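Visit to the Hutchins works, Otley

Members of the furniture and interiors group visited the Hutchins works at Otley on a Tuesday in July. The party of 26 was received at the main entrance by Kieran Brophy, production manager, who led the tour and answered questions throughout the morning.

Hutchins makes tables for schools, libraries and offices. The Otley site employs 674 people across two shifts and sent out 3369 table tops in the month before our visit. Mr Brophy explained that most orders are now for pale finishes. Darker tops, which made up the larger part of the firm's trade ten years ago, are made on request only.

The tour began in the pressing hall, where members were issued with ear protection. It was not possible to approach the presses closely, but the loading of the sheets could be followed from the raised walkway. From there the party passed through the edging section to the finishing room, where one of the tables in the Vitier range had been set out for members to examine at their leisure.
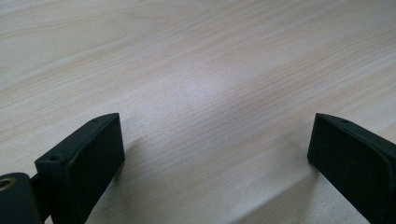 Table top in a pale wood-grain finish, finishing room, Hutchins works.

The Vitier top attracted a good deal of interest. The grain is fine and closely spaced, with long, gently wavy lines on a cream to beige ground, and several members remarked on how quiet it would look in a large reading room. Mr Brophy said that customers tend to choose from a small sample and are often surprised by the effect of a full-sized top. The firm therefore encourages them to see a complete table before ordering.

There was some discussion of glare. Members with experience of school buildings noted that pale surfaces can be tiring to work at under strong overhead lighting, and asked whether a duller finish was offered.

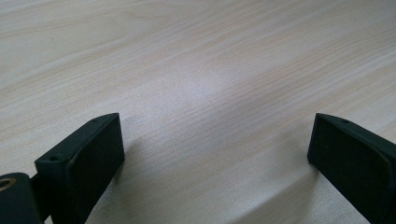 Mr Brophy replied that 3 levels of sheen are available, and that the middle one is supplied unless the order states otherwise. He advised that samples should be viewed in the room for which the furniture is intended, at the time of day when it will be most used. A member asked about the repair of scratches. Light marks can be treated on site, but a deeply scored top is normally replaced and the frame kept.

The visit ended in the packing area, where tops are interleaved with Trovico board before being strapped to pallets. Lunch was provided in the staff canteen at around one o'clock.

The group wishes to record its thanks to Mr Brophy and his colleagues. Members who requested the Vitier price list will receive it by post.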